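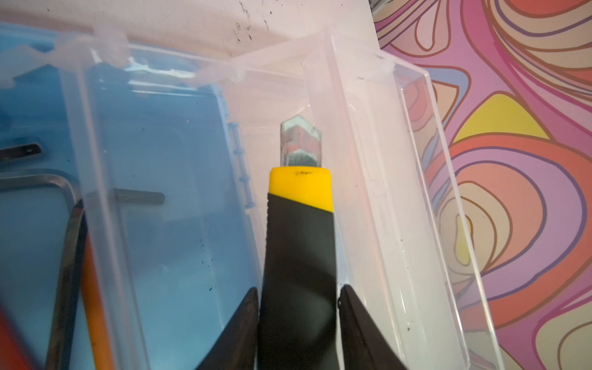 黑身黄头的美工刀，刀片已推出

Grerkeck 手工书计划 参与者招募

各位喜欢纸、喜欢书、或者只是喜欢在周日下午找个地方坐下来慢慢做点东西的朋友，大家好。

Skularell 纸艺工作室的 Grerkeck 手工书计划又要开始招人了。上一季结束以后，陆陆续续有人来问下一季什么时候开，有的是当时报名没赶上，有的是做完一本还想接着做（我们也一样，做书这件事挺容易上瘾的），还有一位读者写来一封很长的信，附了她外婆留下的菜谱复印件，问能不能把它重新装订成一本像样的书。当然能！这封信我们在工作室里传着看了好几遍，后来商量这一季的主题，大家几乎没怎么讨论就定了下来：把家里的旧字纸做成书。

旧字纸的范围很宽。菜谱、家信、账本、孩子小时候的作文、爷爷抄的戏词、搬家时从抽屉底下翻出来的电影票根，都算。不需要有什么文学价值，也不需要字写得好看。如果您手上一时没有合适的材料，带着一个想法来也可以，我们一起想办法。

这一季在做什么

活动从一月开始，每周日下午两点到五点半，连续八次，地点在 Skindilholm 纸坊街 391 号二楼，进门右手边有楼梯，上楼时请稍微留神，第三级台阶比别的高一点。

前两次课整理材料。听起来好像不用专门上课，可是往年最花时间的就是这一步：哪些要原件入书，哪些用复印件，哪些干脆重抄一遍，每一页放多少东西，空白留在哪里。带课的 Mohsin Lodhi 老师做了很多年古籍修补，脾气非常好，他会陪每个人把材料从头到尾翻一遍。请不要不好意思，他看过比您家那摞更乱的。

第三次到第五次学折页、打孔和缝缀。我们会教线装和科普特装两种，前者平整朴素，适合信和抄本；后者摊得开，适合厚薄不一、要贴东西的册子。两种都试过以后再决定自己那本用哪一种就好。

第六、第七次做封面和函套。布面、纸面都行，也可以自己染纸。染纸那天请穿不怕脏的衣服，围裙我们有，袖套要自己带。最后一次课收尾，压书，大家把做好的书摆出来互相翻一翻，想带家人来看的，尽管带来，提前跟我们说一声人数，好准备茶水。

材料与工具

内页用纸和封面布由 Kauppinen 纸行供应，已经包含在活动里，不另收费。纸样有厚有薄，颜色以米白、浅灰和淡茶色为主，第一次课时会放在桌上让大家摸着选。特殊的纸，比如手抄皮纸或者带花草的纸，可以按成本价向我们订，请提早一周说。

工具工作室都备齐了：骨刀、锥子、钢尺、针、蜡线、裁切垫、美工刀。习惯用自己工具的朋友请随意带来。裁纸前会专门留出时间练习，从单张薄纸裁起，再慢慢过渡到灰板。裁板请分几刀走，一刀裁到底又费力气，边也容易歪。用完的刀片请投入专门的回收罐，不要丢进普通垃圾桶。

我们特别喜欢有颜色的东西，做函套的时候也欢迎您大胆一点。珊瑚红配浅紫，蓝里面夹一道黄，一圈套一圈的弯曲花纹，放在纸面上都会很有精神。素净的书芯配一个热闹的外壳，是往年好几位朋友最后的选择。
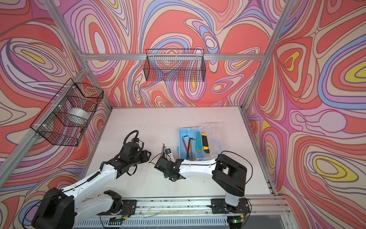

欢迎什么样的人

完全没有经验的人，非常欢迎。做过几本想再往深里走的人，也欢迎，老师会给您安排难一点的结构。左手惯用者请在报名时写明，我们把座位排得宽松些。

年满十六岁即可报名，没有上限。往年年纪最大的一位参与者缝线比谁都匀，还顺手把邻座的也拆了重缝。未满十八岁的朋友请附上家长的联系方式。

有两点需要您先考虑一下。一是时间，八次课前后连着，缺一次还能补，缺得多了进度就很难跟上，所以请尽量确认周日下午都空得出来。二是二楼没有电梯，如果上下楼不方便，请在报名时告诉我们，我们可以把您那一组安排到一楼的小间。

名额与费用

本季共招 20 人，分成两组，在同一时段上课。

参与费用为 600 元，包含全部课程、基本材料和每次课中间的茶点。全日制学生和暂时没有收入的朋友可以申请减免，减免后只收 100 元，在报名信里写一句就可以，不用交任何证明，也不会影响录取。

开课前一周以上退出，全额退还；开课以后因为生病或者家里有事不能继续的，剩余费用可以留到下一季使用，也可以转给朋友。

怎样报名

请写一封信给我们，纸质信寄到上面的地址，或者亲自投进楼下绿色的信箱，信封上注明“Grerkeck 报名”。信里请写清楚：

您的姓名、年龄和联系电话；
您打算做成书的材料是什么，大概有多少页，有没有破损；
您和这些字纸之间的故事，长短都行，几句话也好，几页纸也好；
有没有饮食忌口、左手惯用或行动上的需要。

请不要随信寄原件！上一季有人把三十年前的家信直接塞进信封寄了过来，我们拆开以后紧张了好几天，最后是专程送回去的。寄一两页复印件，或者只用文字描述，都足够了。

报名信会由 Mohsin Lodhi 老师和工作室的两位同事一起读。我们不按文笔挑人，主要看材料适不适合在八次课里做完，材料特别多的，我们会打电话跟您商量，先做其中一部分。无论录取与否，每封信都会收到手写的回复，只是我们写字慢，请多给我们一点时间。

有什么拿不准的，周日上午十点到十二点工作室都开着门，可以直接上来问，顺便看看往年留下来的样书。样书都可以翻，翻之前洗个手，洗手池在楼梯口左边。

Skularell 纸艺工作室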